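Tullard completes first stage of Komcombe cold storage and distribution centre

KOMCOMBE, 28 March 2022 — Tullard, a supplier of refrigerated warehousing to the grocery and food service sectors, has completed the first stage of its distribution centre at Komcombe and begun receiving stock in the chilled and frozen chambers. The site replaces leased capacity at two older facilities, both of which will be returned to their owners by the end of December.

Stage one comprises six temperature-controlled chambers, a covered receival dock and an administration wing. The chambers provide 2,924 pallet positions in selective and drive-in racking. Four operate at 2 to 4 degrees Celsius and are allocated to dairy, fresh meat and prepared meals. The remaining two operate at minus 22 degrees Celsius. An anteroom held at 5 degrees separates the dock from all chamber doors and limits the ingress of moist air during loading.

Refrigeration is supplied by a transcritical carbon dioxide plant designed and installed by Giraldo under a separate works package. The plant serves the chilled and frozen circuits from a common rack and recovers heat for underfloor frost protection, wash-down water and space heating in the administration wing. Installed cooling capacity for stage one is 951 kilowatts. Pipework has been sized for the second stage, so that further evaporators can be connected without draining the existing circuits.

"The tender specification was written around door openings and product turnover, with static holding load treated as the smaller part of the problem," said Samira Awad, General Manager, Engineering, at Tullard. "Most of the heat entering a distribution store comes through the doors or arrives with the product. We asked for a plant that recovers quickly at the end of the morning dispatch, and commissioning was organised to test that condition first."

Commissioning was carried out in two phases. Chambers were drawn down at a controlled rate to protect the floor slab and panel joints, then held at set point before any product was admitted. Loaded trials followed, using rejected and downgraded stock with temperature loggers placed at the top, middle and base of each racking bay. Results have been issued to customers with product allocated to the site.
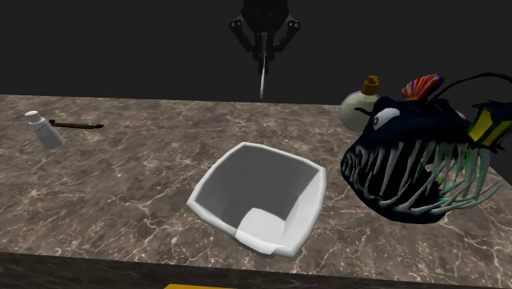 Simulated view of a gripper above a marble-textured tabletop.

The building envelope uses insulated panel with a fire-rated mineral fibre core at the plant room, the battery charging area and the boundary wall. Vapour sealing was inspected at every penetration before the ceiling void was closed. Pressure relief ports are fitted to both frozen chambers, with heated frames to prevent ice forming at the flap.

A 293-kilowatt rooftop solar array has been connected on the load side of the main switchboard. Output will be used on site in the first instance. The plant control system can lower frozen set points by up to two degrees during periods of surplus generation, within limits agreed with each customer, and allow the chambers to drift back to the nominal value in the evening peak. The function is disabled by default and will be enabled chamber by chamber.

Stock control is managed through Trorkeck, the warehouse management system already used across Tullard's other stores. Customers with an existing account do not need to change their order file format. Pallet labels, advance shipping notices and proof-of-delivery records remain as they are; the only new field is a site code, which must be included on all inbound consignments. Consignments arriving without the code will be held in the anteroom until the paperwork is corrected.

Receival is by booked slot only. Drivers are required to report to the gatehouse with the booking reference, the seal number and a printed or electronic temperature record for the trip. Product measured above its specified receival temperature will be refused or quarantined in accordance with the customer's standing instructions. B-double access is from the northern gate, and the southern gate is restricted to rigid vehicles and staff parking.

"Some customers will move across in a single transfer and others will run both sites in parallel for several weeks," Ms Awad said. "The schedule has been set by shelf life and by the availability of refrigerated trailers — it has little to do with the size of the account."

Earthworks for stage two are complete and the slab design has been finalised. A construction date has not been set. Transfer schedules and the Komcombe site induction pack are available to current customers and contracted carriers from their Tullard account representative.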